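Paste notebook, April, started a little after eight in the morning

I'm starting a fresh page for the big batch, as the last one is so splashed I can hardly read my own notes. Whoever picks this up after me, please write in the margins as much as you like! Half of what I know about starch paste came from somebody else's pencil in the corner of a page.

The job is split corners on lidded board boxes, the ordinary printed kind that families keep games and puzzles in. The paper wrap gives way along the edge, the gray board underneath goes soft and fuzzy, and one day the side simply folds out flat. We have a good many waiting on the shelf, and I'd like to mend them all with paste from one pot, so that if something lifts later we know what we're looking at.

Starch is the Dradska wheat starch, the new bag. I weighed 200 grams into 2,000 milliliters of cold water, and left it to soak while I cut tissue. It settles into a hard white cake at the bottom if you leave it (it squeaks under the spoon, which I'm fond of), so stir it right up from the floor of the pan before any heat goes near it.

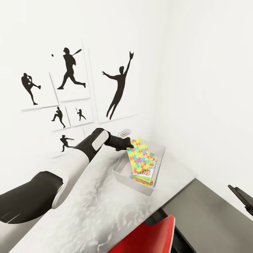

Why not use white glue on the corners, when it's quicker and stronger?

White glue dries harder than the old board around it, so the next knock tends to tear the board beside the mend. It is also very difficult to get out again. Paste gives a little, and it can be softened with a damp swab if the corner has been set crooked.

Back to the pot. I used the wide Grulto pan on the low ring and stirred with the flat wooden paddle. At 58 degrees Celsius the milk began to drag on the paddle, a bit earlier than with the old bag, and from there it went quickly through the lumpy stage that always frightens beginners. Keep stirring and keep your nerve. It goes glassy and heavy and then loosens a bit. I gave it nearly 90 minutes on the heat altogether, and my shoulder knows all about it. Sebastião Andrade cooks his for half that and swears he can't tell the difference, so we ought to try the two side by side one of these days, on scrap.

Cooled with the lid off and a sheet of wet cloth laid straight on the surface, then through the horsehair sieve twice. The second pass was worth doing. There was a skin in it like the top of a rice pudding. For corners I let it down with water a spoonful at a time until it falls off the brush in a soft ribbon. For the long edges I like it thinner than that, closer to cream.

Tissue: I tried the Evusska medium on three scrap lids and the heavier sheet from the Issa shop on two more. The Evusska goes round a corner beautifully if you tear the strip and leave the edge feathery. Cut edges show as a line under the printed paper, even when you burnish them, and I could feel every one with my thumb. The Issa sheet is lovely stuff but it fought me on the tight turns and lifted at the tip on one lid while I was still admiring it.

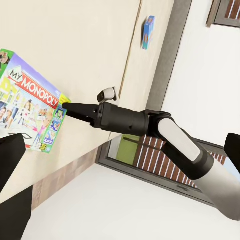 The order that worked best was inside first. Paste the torn strip, wait for the shine to go off it, lay it up the inner corner and press with a folder through a scrap of silicone paper. Then close the two board edges together with a small dab of thicker paste, square the corner against the wooden block, and tape loosely around the outside with a cotton band. Leave it alone. I know how tempting it is to peek, and I peeked at the second one and had to do it again.

The outer wrap can wait until the inside is dry. If there is white board showing at the very edge, tone a sliver of tissue with watercolor beforehand and lay it under the print. Painting straight onto the board drinks up far too much color and leaves a tide mark.

Things still bothering me: the first scrap lid has warped upward along its long side, and I think I had the paste too wet there. I've put it between blotters under the small marble slab with a note on top. Please don't borrow the slab.

Leftover paste is in the two glass jars on the bottom shelf of the fridge, labeled, with cold water poured over the top. Change the water every morning, and if it smells sour, throw it out and scrub the jar. The sieve is soaking in the left-hand sink. I still need to order more blotters, and to ask Sebastião which brush he uses for the inside corners, as mine is shedding.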